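The House at Ultdale

Dirareck Stories | May 19, 2022

The ferry to Ultdale left at noon and I was the only passenger with a suitcase. The man on deck took my ticket and asked where I was staying. I said the Dufour. He nodded and went back to his ropes.

I had booked one night in December, out of season, because my mother had worked there the year before I was born. She cleaned rooms on the second floor and never said much about it. After she died I found a postcard of the front porch with a room number on the back, 15, in her handwriting. There was no message and no stamp.

The house stood on a rise above the landing. It had been built for the owner of the Skandent shipping line, who wanted 32 windows facing the water and got them. He lived in it for two winters. After that it was a school, then a hospital, then empty, then a hotel. The porch had been painted green since the postcard was made. Otherwise it looked the same.

The woman who ran it was on a ladder in the front hall, scraping old paint off the molding. She came down and wiped her hands before she shook mine.

"You're in the back," she said. "It's warmer."

"I asked for 15."

"I know you did. There's no radiator in there right now. We're taking them out one at a time to have them fixed."

I told her I didn't mind the cold. She looked at my coat, which was a city coat, and went to get the key. The rate was $195 with breakfast, and she took ten dollars off for the radiator.

She carried an extra blanket up herself. On the landing she stopped to show me where the staircase had been repaired. The new balusters were a little paler than the old ones – she said they would darken in twenty years or so, and that she would probably be there to see it.

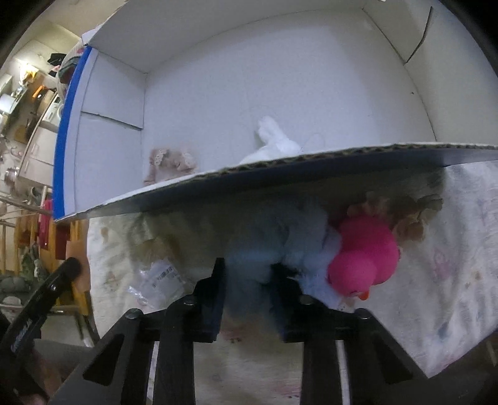

"Do people ever ask for that room?" I said.

"A couple of times a year somebody does, and it's usually family of someone who worked here."

She unlocked the door. The room was narrow, with a sloped ceiling and an iron bed. A square of bare floor showed where the radiator had been. The window looked straight down at the landing, and I could see the ferry already halfway back across.

"This was staff," I said.

"It was. Two girls to a room. They moved the wall when they made it a hotel."

I had thought of it as a room my mother cleaned. I sat down on the bed and took the postcard out of my bag. The woman held it close to the window and read the back.

"She slept here, then," she said.

"I guess she did."

She gave the card back and told me supper was at six, soup and whatever fish came in. Then she went down, and after a minute I heard the scraper start again.

I kept my coat on. The wind got in at the sash, and I folded a page of the ferry timetable and pushed it into the gap. There was another piece of paper already in there, folded small and gone brown. I left it where it was and put mine in next to it.

At six I went down and had the soup.

333 shares
15 comments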